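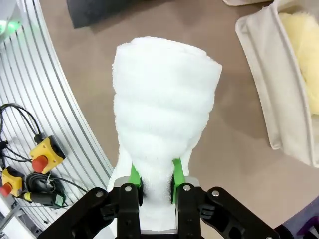 Chapter 7
Who Folds, Who Watches

Learning goals
After reading this chapter you should be able to tell a task from a job, read a vendor's productivity claim with some care, and list the kinds of work that a new machine adds to a workplace.

A hotel linen service makes a poor setting for grand talk about the future, and that is one reason to start with one. Womwood supplies rolled towels to hotels, gyms and two cruise terminals. In January its managers were shown a sales deck from Guerra, a systems integrator, promising that robot arms would "free staff for higher-value work." The deck ran to 23 slides. The higher-value work was not described on any of them.

Keep that gap in mind. Claims about automation tend to be exact about the machine and vague about the people. We are told how many cycles an arm can run in a shift. We are seldom told who loads the bins, who takes over when a towel comes undone, or what that person is paid for it.

Towels are also harder than they look. A car door has the same shape every time it comes down the line. Terry cloth sags, twists and bunches, and a roll squeezed too hard at one end will open at the other. A worker feels this through the fingers and corrects it without a thought. 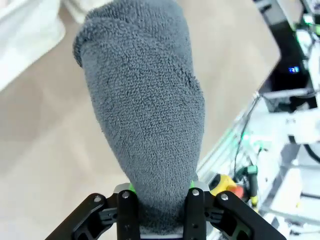 A gripper has to be taught or programmed to cope, and much of the teaching is done by people who already know how to handle cloth. Whether they are paid as teachers is a separate matter. At Womwood's Brimstead plant, the first answer was no. Staff who worked beside the arms kept their old grade and their old title, "linen handler," even though a good part of the shift now went to placing towels, watching, and stepping in.

Sandro D'Amico had rolled and packed towels at Brimstead for years before the change. In an interview for this book he was asked whether the robots had made the work easier. "Easier on the wrists," he said. "I go home with a headache now. I never used to stare at anything for eight hours."

His answer doesn't settle anything. It is one man's account, and sore wrists are no small thing in a laundry. But it points to a cost that didn't appear in the deck. Watching a machine that is nearly reliable is tiring in its own way, and it leaves little room to chat with the next person or set your own pace.

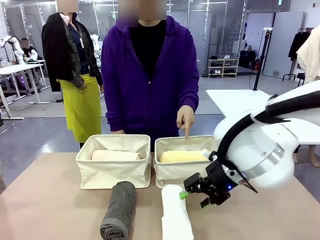

Figure 7.1 Rolled towels, fabric baskets and a robot arm share one table. The person behind it points toward the rim of a basket.

Now the numbers. Guerra's deck said that one cell would handle 1,415 towels per shift. Brimstead's own log for its best shift shows 1,000, and on 452 of those a person had to touch the towel at least once. Both figures can be defended. The first describes a cell that never stops. The second describes a workplace — and only the second tells a manager how many people to schedule.

None of this shows that the project was a mistake. Brimstead kept its arms. Inen, a smaller competitor, looked at similar equipment and bought better carts instead, and we will compare the two in Section 7.3. For now, treat "the robot does it" as a claim that needs checking, and start by asking who is standing next to the robot.

Key terms
task, job, intervention rate, deskilling, hidden labor, job grade

Before you read on
Think of a machine at a place where you have worked or studied. Write down every job a person does to keep it going, including the cleaning. Keep your list for Section 7.2.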